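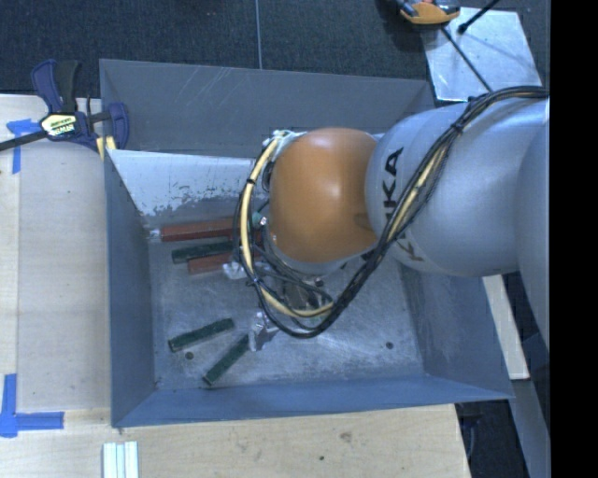
Risdale Harvest Music Festival: Ticketing and Gate Support
Issue: Two-day wristbands rejected on second entry
Status: Resolved
Priority: High
Opened by: Elvira Tello, box office
Assigned to: Matvii Levchenko
October 2024

Description
Guests with two-day wristbands scan in fine the first time. If they leave the grounds and come back the same day, the scanner shows red and "Already used." Single-day wristbands are not supposed to allow re-entry, so red is correct for those. Two-day wristbands should allow it. Happening at the Semple Street gate only, as far as I know. The line is backed up to the food trucks and the first band on the river stage starts at 6.

Comment, Matvii Levchenko, 4:12 pm
Can you send me a wristband number that failed and tell me which scanner it was on?

Comment, Elvira Tello, 4:15 pm
Wristband ends in 3,113 if you read it the way the export prints it, with the comma. Scanner 4. Same wristband was also red on scanner 2.

Comment, Matvii Levchenko, 4:23 pm
Found it. The wristband is in the system as two-day and the re-entry flag is on. So the record is right and the scanner is reading something else. Please restart one scanner and try again. Do not restart all of them at once or you will have no way to let people in.

Comment, Elvira Tello, 4:31 pm
Restarted scanner 4. Still red. Yaroslav Kostiuk is at the gate checking wristbands by eye and letting two-day people through. They are purple and the single-day ones are green, so this works for now but we are not getting a head count.

Comment, Yaroslav Kostiuk, 4:36 pm
The event name at the top of my screen says "Risdale Friday." The scanners at the Vuso Park gate say "Risdale Weekend." I walked over and looked.

Comment, Matvii Levchenko, 4:40 pm
That is the cause. The Friday profile was made in January for the early bird sale and treats every wristband as one entry. It should have been archived. Steps for each scanner at Semple Street:

Open Settings, then Event.
Sign out of Risdale Friday.
Sign in to Risdale Weekend with the gate code.
Wait for the sync bar to finish before you scan anyone.

Comment, Elvira Tello, 4:58 pm
Done on all of them. The wristband from before now scans green. Line is moving.

Comment, Matvii Levchenko, 5:20 pm
I archived the Friday profile so it can't be picked again. There were 49 re-entries recorded as rejected. I cleared those. People waved through by hand are not in the count, so Olesia Vasylenko should add an estimate to tonight's attendance sheet.

Comment, Olesia Vasylenko, 9:47 pm
Added. No more red screens at Semple Street after the change. The beer garden uses its own Sandus readers for the age check and those were not affected. OK to close.

Closed by Matvii Levchenko, 9:55 pm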